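Kitchen fittings and storage > Cabinet hardware

Thread: Pull screws too long, tips coming through inside the drawer

grainline_12
Looking for opinions before I order hardware for a whole kitchen. The drawers have pale wood fronts and oil-rubbed-bronze bar pulls with a single center post and a round backplate. The pulls are from Clallano, the Ilau line. The supplied screws are one length only. On a single-thickness front they are wrong for the job, and on the test drawer I ended up with a tip showing on the inside face.

Three questions.

1. Cut the screws, or buy the correct length?
2. Is a single post adequate on a wide drawer that carries cutting boards?
3. Does anyone have long-term experience with the finish? The copper-colored edge on the backplate looks like the part that would wear first.

The counter above is marble and stays. The boards currently live on it and I would like them in the drawer.

Csenge Gulyás
Cut them. Thread a nut on first, clamp the screw by the waste end, cut with a fine hacksaw, file a small chamfer, then back the nut off. The nut cleans up the first thread. A wiring tool with a built-in bolt cutter does the same in less time, if the thread size matches one of its holes.

Measure before you cut. Front thickness plus the usable thread depth in the post, less a little so that the screw does not bottom out.

endness_joinery
Disagree on cutting. A box of the correct length costs less than the time. Cut screws also lose the plating at the end, and under a sink or next to a dishwasher that end will rust.

Second point. A machine screw installed from the inside has its head inside the drawer and its tip in the post. If you have a tip on the inside, the fixing is coming from the other direction. Are these posts fitted with a fixed stud or a wood screw?

grainline_12
Fixed wood screw, threaded into the back of the post. The pull is turned into a pilot hole from the outside. I should have said so in the first post. 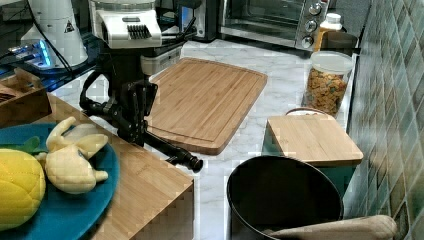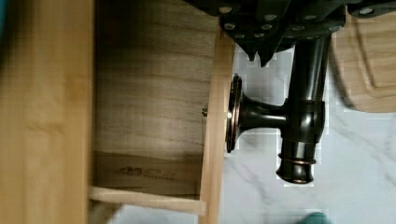

The first is the counter with the large bamboo board on it, the second is the pull with the drawer open and the screw tip inside the front.

Replies after the photos

endness_joinery
Understood, and that changes the answer. You cannot simply fit a shorter machine screw unless the post is tapped for one. Unscrew the stud and look. If it is a hanger bolt (machine thread one end, wood thread the other), remove it, drill the front through to clearance size, and use a machine screw with a washer from the inside. A through fixing will also outlast wood thread in a softwood front.

Junaid Orakzai
Agree with the through fixing. A single post with only a wood thread will work loose, and once it turns, the bar no longer sits straight. I rehung more than 1000 pulls in rental units over several years, and single-post bars fixed with wood screws were the most frequent callback.

For the existing tip, if you keep the stud, take it off with a file with the pull in place. Tape the wood around it first. The tip is small, so it is a short job. Vacuum the filings out of the drawer before anything for food goes back in.

Csenge Gulyás
Callbacks in rentals say more about tenants than about fixings. I have had single-post pulls on wood thread in my own kitchen for 12 years. Two have needed retightening. Correct pilot diameter and a bit of wax on the thread. I would not drill out good fronts for this.

Junaid Orakzai
How wide are the drawers?

Csenge Gulyás
The widest is 554 mm. Utensils and towels.

Junaid Orakzai
Then it is not the same load. A drawer with several boards in it gets pulled hard, and usually off center.

ilona_sz
On the boards: check the inside depth of the drawer against the board before you do anything to the hardware. A bamboo board that size with a juice groove is often too long to lie flat, and then you are storing it on edge, where the screw tip becomes relevant. A board sliding against it will get scratched along one face.

I keep my large board on the counter, flat, and put only the small ones away. On marble I use thin cork pads at the corners. Wet bamboo directly on stone dries on one side only and mine cupped within a year.

grainline_12
Inside depth is enough for the board to lie flat, with a finger's width spare. Noted on the cork.

Ernő Dudás
Regarding the finish. I have Yule pulls in a similar bronze, fitted in May three years ago. The bar has lightened where hands touch it. The backplates have not changed. Mild soap and a cloth only – any descaler will strip it.

grainline_12
Removed one stud. It is a hanger bolt as described, and the post is tapped. I have ordered a pack of machine screws in the shorter length, plus washers, and will drill one front and load that drawer with the boards before touching the other 5.

endness_joinery
Clamp a scrap block behind the front when you drill. That veneer or solid, whichever it is, will break out on the inside otherwise.

Csenge Gulyás
Keep the hanger bolts. You may want them back.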